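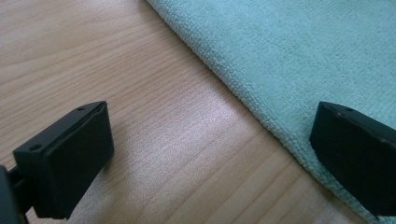
시연 횟수를 늘리는 것보다 잘못 찍힌 시연을 빨리 걸러내는 일이 더 급하다고 수크프라서트(Sukprasert)는 말했다. 로봇 학습용 시연 데이터를 모으는 트랫브리지(Tratbridge)의 수집 작업이 3000건을 목표로 11월에 시작된 뒤 나온 지적이다. 그는 천을 다루는 작업에서는 같은 동작을 되풀이한 기록이 많이 쌓여도 시작 상태가 비슷하면 학습에 보탬이 되는 폭이 좁다고 덧붙였다.

트랫브리지는 가정용 직물 다루기를 주제로 한 시연 수집의 1차 분량 1000건을 마쳤다고 밝혔다. 수집 작업의 이름은 렌든(Renden)이다. 작업자가 손에 드는 그리퍼로 수건과 행주 같은 천을 집고, 옮기고, 접고, 펴는 동작을 직접 하면 그리퍼에 달린 카메라가 영상을 남긴다. 로봇 팔은 수집 단계에서 쓰지 않는다. 기록된 영상과 손의 궤적, 그리퍼가 벌어진 폭을 묶어 한 건의 시연으로 저장한다.

1차 분량은 모두 탁자 위에서 이루어졌다. 작업 종류는 네 가지다. 펼쳐진 수건의 가장자리 집기, 반으로 접기, 접힌 수건을 다시 펴기, 수건을 탁자의 다른 자리로 옮기기다. 한 건의 길이는 작업 종류에 따라 다르지만 회사 측은 20초를 넘기지 않도록 안내하고 있다. 20초를 넘긴 시연은 자동으로 따로 분류되고, 검토자가 다시 보고 남길지 뺄지를 정한다.

회사에 따르면 1차 검토에서 207건이 제외됐다. 제외된 시연은 1000건에 포함되지 않으며 별도 폴더에 보관한다. 가장 많은 사유는 시작 장면이 없는 경우였다. 작업자가 기록 단추를 누르기 전에 이미 천을 집어 버려 첫 접촉이 영상에 남지 않은 것이다. 그다음은 손잡이를 지나치게 빨리 돌려 영상이 흐려진 경우였고, 두 손가락 사이로 천이 한 겹이 아니라 두 겹 들어간 것을 작업자가 알아채지 못하고 끝까지 진행한 경우도 있었다.

두 겹이 집힌 시연을 실패로 볼 것인지는 내부에서도 의견이 갈렸다. 접기 작업에서는 두 겹을 함께 잡는 것이 맞는 순서도 있기 때문이다. 트랫브리지는 작업 지시문에 ‘한 겹’ 또는 ‘두 겹’이라는 말을 넣고, 지시와 다르게 집힌 시연만 제외하기로 했다. 이미 검토가 끝난 분량에도 같은 기준을 소급해 적용했다.

얇은 천의 가장자리를 집는 동작은 수집 작업 가운데 까다로운 축에 든다. 손가락이 너무 높으면 허공을 집고, 너무 낮으면 손가락 끝이 탁자를 눌러 손잡이가 밀린다. 작업자는 벌린 손가락을 천의 경계 쪽으로 가져가 높이를 맞춘 다음 천천히 오므려야 한다. 회사가 나눠 준 안내문에는 “가장자리가 두 손가락 사이를 지나도록 위치를 잡을 것”, “닿기 전에 잠깐 멈출 것”, “집은 뒤 곧바로 들지 말고 한 박자 쉴 것”이라고 적혀 있다. 잠깐 멈추는 구간은 나중에 영상에서 접촉 시점을 찾을 때 기준이 된다.

천의 놓인 방향도 기록마다 바꾼다. 작업자는 매번 시연을 시작하기 전에 수건을 집어 다른 각도로 다시 놓는다. 탁자 모서리와 나란히 두는 배치는 열 번에 한 번으로 제한했다. 초기에 모은 시험 기록에서 작업자 대부분이 수건을 반듯하게 놓는 버릇을 보였고, 그 기록으로 학습한 모델은 수건이 비스듬히 놓이면 가장자리를 잘 찾지 못했다고 한다. 시험 기록은 이번 1000건에 들어 있지 않다.

조명 조건은 따로 통제하지 않는다. 작업실의 천장등을 켜 둔 상태가 기본이고, 오전 조와 오후 조가 같은 탁자를 쓰되 블라인드는 열린 정도를 그대로 둔다. 탁자 표면에 빛이 비쳐 나뭇결이 희게 뜨는 기록도 가장자리만 분명히 보이면 남긴다. 가정의 식탁이나 조리대에서도 비슷한 반사가 생기므로 굳이 뺄 이유가 없다는 것이 회사의 설명이다. 다만 반사 때문에 천과 탁자의 경계가 보이지 않는 기록은 검토자가 표시를 달아 둔다.

기록에 붙는 설명은 짧은 편이다. 작업 종류, 천의 종류, 겹 수, 성공 여부 네 항목을 적고, 필요하면 비고란에 한 줄을 더한다. 천의 색은 적지 않는다. 처음에는 색도 입력하게 했으나 같은 수건을 두고 어떤 사람은 민트색, 어떤 사람은 하늘색으로 적어 항목 자체를 없앴다. 성공 여부는 작업자가 먼저 입력하고 다른 사람이 영상을 보고 확인한다. 두 판단이 어긋나면 세 번째 사람이 본다.

트랫브리지는 검토 순서도 손봤다. 전에는 하루치를 모두 모은 뒤 저녁에 검토했지만, 지금은 작업자가 20건을 마칠 때마다 한 번씩 검토한다. 기록 단추를 늦게 누르는 것 같은 실수는 한번 시작되면 그날 내내 이어지는 일이 많아서다. 수크프라서트가 지적한 것도 이 대목이다. 그는 검토 간격을 줄인 것은 맞는 방향이지만, 제외된 207건의 사유가 작업자에게 얼마나 구체적으로 전달됐는지가 더 중요하다고 말했다. 회사는 제외 사유를 영상의 해당 시점과 함께 작업자 화면에 띄우는 기능을 시험하고 있다.

2차 수집은 릴턴(Lilton) 작업실에서 이어진다. 이번에는 탁자 한 종류가 아니라 높이와 표면이 서로 다른 탁자를 섞어 쓰고, 두께가 다른 천도 추가한다. 극세사 수건은 표면의 짧은 올이 손가락 패드에 걸려 비교적 잘 집히지만, 매끈한 면 행주는 오므리는 순간 미끄러져 빠지는 일이 잦다. 회사는 두 종류의 비율을 같게 맞출 계획이다. 젖은 천은 이번 수집에서도 다루지 않는다.

그리퍼 손가락은 2차에서도 같은 모양을 유지한다. 닳은 손가락은 교체하되, 교체한 시점을 기록 묶음에 남기기로 했다. 1차 수집 도중 패드를 간 일이 한 차례 있었는데 언제 갈았는지 적어 두지 않아, 앞뒤 기록을 나누는 데 시간이 걸렸다. 카메라 위치는 매일 오전 작업을 시작하기 전에 확인하고, 고정 나사가 풀려 화각이 달라졌으면 그날의 첫 기록부터 새 묶음으로 저장한다.

실패한 시연을 어떻게 쓸지는 정해지지 않았다. 집었다가 놓친 뒤 다시 집는 데 성공한 기록은 현재 ‘성공’으로 분류되지만, 놓친 순간을 따로 표시하지는 않는다. 일부 검토자는 이런 기록이 오히려 쓸모가 있다며 놓친 시점과 다시 집은 시점을 모두 적자고 제안했다. 회사는 2차 분량 가운데 일부에 이 방식을 적용해 본 뒤 검토에 드는 시간을 따져 전체로 넓힐지 결정한다는 입장이다.

학습 결과는 1차 분량만으로는 공개하지 않는다. 트랫브리지는 3000건이 모두 모이면 같은 네 가지 작업을 로봇 팔로 수행하게 해 결과를 정리할 예정이라고 밝혔다. 시험에는 수집에 쓰지 않은 수건과 탁자를 사용한다. 남은 분량은 2000건이며, 작업은 오전과 오후 두 조로 나뉘어 진행된다.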